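Guía de puesta a punto del brazo Plukent
Club de robótica de Prekdale
Revisión de diciembre de 2023

Sección 6. Montaje y ajuste de la pinza de dedos flexibles

En esta sección se explica cómo preparar la pinza antes de una sesión de práctica. Supongo que usted ya leyó la sección 5 y que el brazo se mueve bien sin pinza. Si todavía tiene un error de comunicación en la base, por favor no continúe, y pregunte primero a Adelino Lobo o a Yvette Ross.

6.1 Antes de empezar

Necesita un destornillador pequeño, los dos dedos impresos en naranja, el cuerpo blanco con su placa y los tornillos negros de la bolsa marcada con «6». Los dedos se imprimen en material flexible y tardan bastante, por eso pedimos que no se guarden doblados en la caja. Un dedo que pasó el verano doblado queda torcido. Esto nos ocurrió en julio con un juego completo.

PRECAUCIÓN: Desconecte la alimentación antes de tocar los tornillos de la pinza. Apagar el programa no es suficiente, el motor puede seguir con fuerza.

6.2 Montaje de los dedos

1. Coloque el cuerpo blanco con la placa ancha hacia usted.
2. Introduzca cada dedo en su soporte. La cara acanalada debe mirar a la cara acanalada del otro dedo.
3. Ponga los tornillos negros sin apretar.
4. Cierre la pinza con la mano, despacio, hasta que los dedos se encuentren en el centro.
5. Apriete los tornillos de forma alternada, un poco cada vez. Pare cuando sienta resistencia. El plástico impreso se rompe con facilidad en este punto.
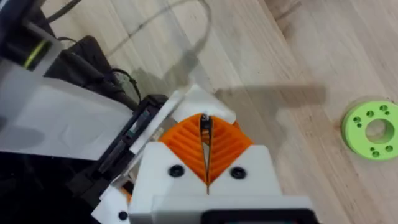
6. Revise el recorrido de los cables. Deben tener una curva amplia cerca de la muñeca, para que el brazo pueda girar sin tirar de ellos.
7. Conecte otra vez la alimentación y espere 20 segundos antes de abrir el programa.

NOTA: Si los dedos se cruzan en la punta, casi siempre el soporte de un lado está montado al revés. No intente corregirlo con los tornillos.

6.3 Calibración de apertura y cierre

1. Abra el programa Li y elija el perfil «Pinza flexible».
2. Pulse «Abrir» y espere a que el motor se detenga.
3. Pulse «Guardar cero».
4. Pulse «Cerrar» sin ninguna pieza entre los dedos. En nuestro brazo, el valor de cierre guardado es 517. En el suyo puede ser diferente, anótelo en la hoja del equipo.
5. Ponga el límite de fuerza en 30. Con este valor los dedos se doblan sobre la pieza, pero no la aplastan.

PRECAUCIÓN: No suba el límite de fuerza para «ayudar» a la pinza cuando una pieza se resbala. Nathalie McKinnon lo probó con el segundo brazo y tuvimos que pedir otro motor. Es mejor cambiar la posición de agarre.

6.4 Prueba con el disco y el bloque

La prueba usa las mismas piezas impresas del ejercicio de Wultbridge, así que los equipos que van al concurso pueden usarla también como entrenamiento. Las dos piezas son el disco verde lima, con un agujero grande en el centro y otros pequeños alrededor, y el bloque blanco con el agujero redondo arriba.

1. Ponga el disco plano sobre la mesa, dentro del alcance del brazo.
2. Ponga el bloque con el agujero hacia arriba.
3. Lleve la pinza sobre el bloque en modo manual, a velocidad lenta.
4. Baje hasta que las puntas de los dedos queden a los dos lados del bloque. Si toca la mesa, suba un poco y guarde esa altura como altura mínima.
5. Cierre, levante y vuelva a dejar la pieza en el mismo lugar.
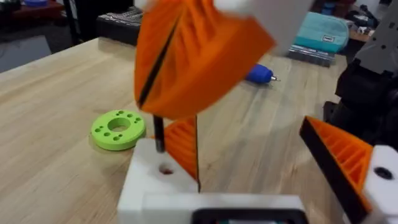 6. Repita la prueba con el disco. El agarre es más difícil, porque la pieza es baja y los dedos llegan muy cerca de la mesa. Tómelo por el borde exterior.
7. Cuando los dos agarres salgan bien, guarde las posiciones con el nombre de su equipo. No guarde sobre el archivo de otro equipo, ya tuvimos quejas.

NOTA: Deje las herramientas fuera del recorrido del brazo durante los movimientos automáticos. En modo manual somos más tolerantes, pero la persona que mueve el brazo debe mirar la mesa y no la pantalla.

6.5 Problemas frecuentes

La pinza se cierra y la pieza gira: el agarre está lejos del centro de la pieza. Corrija la posición antes de tocar la fuerza.

Un dedo se mueve menos que el otro: afloje los tornillos de ese lado y repita el punto 6.2 desde el paso 4.

El programa pierde el valor de cero: revise el conector de la muñeca. Si el problema continúa, escriba a Ragnheiður Vestergaard con el número del brazo y el texto completo del error.

La sección 7 (programación de secuencias) la está terminando Cormac Ó Dálaigh. Mientras tanto, use la versión antigua de la carpeta del club.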